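Gripper tips: dishes, and what to believe about them

Every gripper catalog has a dish-stacking clip in it. Treat those the way you treat knife ads. The Ruderberg sheet promises 300 stacking cycles with no slip, and doesn't say what was being stacked or how hard it was squeezed. Run your own dishes before you order anything.

Start with a bowl that sits on top of something else. A bowl alone on the table flatters any gripper.

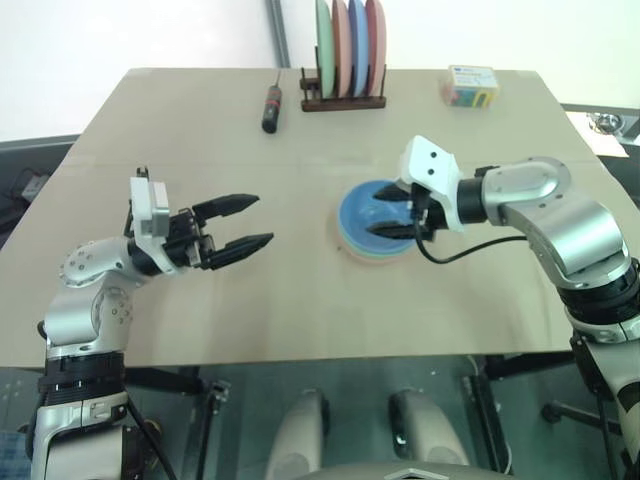

Blue bowl on the plate stack, right gripper down inside it.

Punness Workshop Group, Kitchen Bench Section

Use parallel fingers for rims. We keep being told to buy the Kourkoulas soft cups, and maybe they're fine on flat lids. On a curved side wall we got 3 good lifts out of 34, and I wouldn't trust a soup bowl to that.

Set bowls down with space between them for the first runs. Crowd them later.

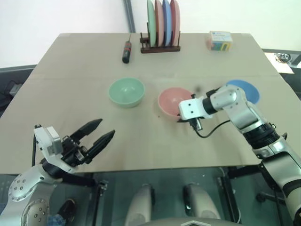

Don't pay extra for the Pokambridge controller until you've tried the stock one at half speed. Most of what gets sold as smart control looks to me like going slower. Wipe the finger pads on Thursday or whenever you remember, and skip the special cleaner.
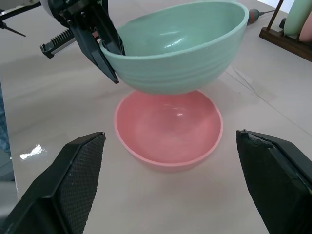 Wrist cameras are oversold too, but I'd keep one. From the head you mostly get forearm. Down at the wrist you can see the fingers clamped over the green bowl's rim and how close its base is to the pink one, and that gap is worth watching. Look at your pads while you're there. The right finger has a chipped edge near the tip, and no spec sheet mentions wear.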